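Home Stores Staff Pages Checklists Contact

Search this site Go

Dry Grocery Shelf Inspection - Snack and Granola Bay, Havbridge Store

Jul 18, 2019 - Posted by Clurkthorpe Store Standards 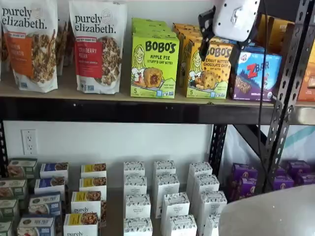

Walk the bay before opening and again at the afternoon changeover. Mark each line OK, FIX or CALL. Write a comment for anything that is not OK. The bay was reset in January and the shelf order should still match the plan sheet.

1. Boards and beams
Board sits flat on the beam at both ends. No rocking when pressed by hand.
OK. Press near the middle too, not only the ends.

2. Board surface
No splinters, sticky spots or old label glue.
FIX. Glue left at the back of the lowest board. Scraper is in the Filton cabinet.

3. Granola pouches
Purely Elizabeth pouches stand up by themselves with the name facing out. Check the seals and look through the windows for crushed product.
OK. Strawberry Pecan goes next to the boxed snacks. Pouches slump when they are packed in too tight, so leave a finger of space.

4. Boxed snacks
Bobo's Apple Pie and Peanut Butter Chocolate Chip in straight rows, one flavor per row. Z Bar to the right of them. No crushed corners, no open flaps.
OK. Pull forward from the back when the first box sells - do not turn a box sideways to fill a gap.

5. Dates
Oldest at the front. Pull anything within 5 days of its date.
FIX. One row was loaded from the front last delivery. Rotated during the check.

6. Allergens
Nut and peanut items stay in sealed packaging. Torn packs go in the lidded bin, and the board gets wiped with a fresh cloth.
OK.

7. Weight
Limit is 200 pounds per board, spread evenly. Overstock cases do not go on the display boards.
OK. Far below the limit with this stock.

8. Floor and aisle
At least 40 inches clear in front of the bay. No flattened cartons on the floor.
CALL. Floor tile lifting near the Orbán end. Reported, cone put out, check again at changeover.

Keep completed sheets for 3 months in the blue folder.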